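Donwood Shared Offices - Monthly Floor Check, November
Checked by: Pirmin Kaufmann

Exits and stairs: OK. Door to rear stairs sticks, needs planing.
Extinguishers: 6 on floor, all tagged.
Hot desks: 16 checked. Desk by the Kwok suite has a loose power socket - taped off, electrician called.
Meeting room: OK. Limit of 40 posted at door.
Kitchen: Kettle cord frayed. Removed.
Phone booths: Fan in left booth noisy. Recheck next month.
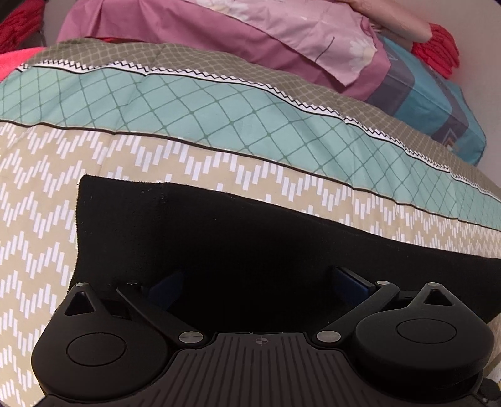
Black gripper with a bed ahead.

Mail room: Boxes stacked in front of the panel again. Spoke to Maj-Britt Fagerlund, moved same morning.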